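Geltstead Peel-and-Stick Wall and Surface Film

Item no. 2985
Sold by the roll

Geltstead film is a printed vinyl covering with a self-adhesive back. It goes on smooth walls, cabinet sides, shelves, tabletops and the insides of display booths. The back has a printed grid for cutting straight, and the glue stays movable for the first 15 minutes, so a crooked sheet can be lifted and laid again.

The film comes in three print groups: botanical, small floral and plain. Botanical prints are dense and leafy and are meant for walls, where the repeat has room to show. Small florals are lighter in color and suit work surfaces and drawer bottoms. Plain film is used as a filler next to either one.

Samples of every print can be ordered before you buy a roll. Colors on a screen vary, and the pale pinks and greens in particular look different under warm bulbs.
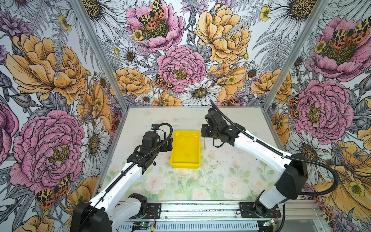
Botanical print on three walls, with roses on the front half of the table and plain white behind.

Surface preparation

Wash the surface with dish soap and water and let it dry overnight. Fresh paint needs two weeks before film goes over it. Fill dents and screw holes first – the film is thin and every bump will show. It does not hold on brick, rough plaster or oiled wood.

Putting it up

Cut each sheet 2 inches longer than you need. Peel back a hand's width of liner, set the top edge, and work down with a felt squeegee. Trim with a new blade. On walls, match the repeat at the left edge of each sheet. On tabletops, wrap the film under the front edge if you can get to it.

Care

Wipe with a damp cloth. Do not use scouring powder or acetone. Pale prints on tables will show scuffs and some fading over time, and a strip of clear Wusik overlay can be added where things are set down often. The overlay is sold separately.

Ordering

Rolls are cut to order at our Skirov shop and ship in a tube. Orders of 200 rolls or more are quoted by hand – write to Yevdokiia Koval in trade sales with your print numbers and delivery address. Cut rolls cannot be returned unless the print is faulty.

The Fu range of small florals was drawn by Jonatan Viklund and will be restocked in May.

Related items: felt squeegee, snap-off blades, Wusik clear overlay, sample pack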